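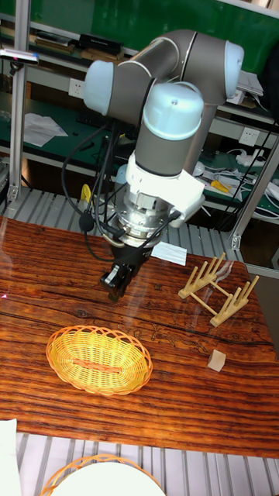 Open day at Zeruden: speaker notes

Start with the visit itself. Ladedov runs the bench, and Sunday's open day drew roughly 100 people. Groups of 15, in at the door, coats on the hooks, straight to the arm. Mention that the demo table is small and everything on it is household stuff: a yellow woven basket, a wooden rack with pegs, a little wooden block. Visitors asked where the "real" parts were. Say that this is the point of the Bistix demo. Kitchen items are hard to grip.

Pause here and let people look at the gripper. Two fingers, pointing straight down. Explain that every move starts from a clear position over the table.

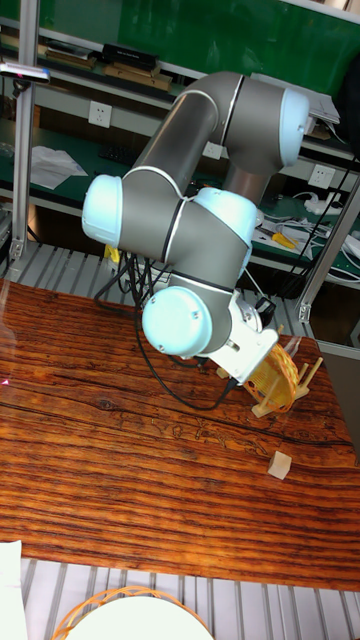

The rack

Talk about tilt. A round woven piece has to be turned nearly on edge to go between the pegs, and the slots leave little room on either side. Stress that the arm has to plan the angle early. Waiting until it is over the rack is too late.

Point out the cables too. Each extra turn of the wrist pulls on them, so Matubbar limits how far the last joint can go. Skip the numbers unless asked.

Then the basket. It is shallow and oval, and the rim is the natural place to grip. Go slow on this part. The school groups had the most questions about it.

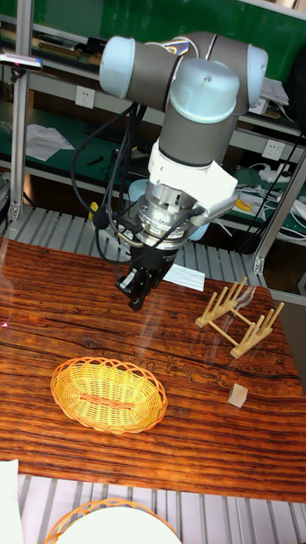

Ladedov would add that the rim is only easy when the basket lies flat, and that a tipped one needs a second try from the side. Take questions for 2 minutes, then hand over.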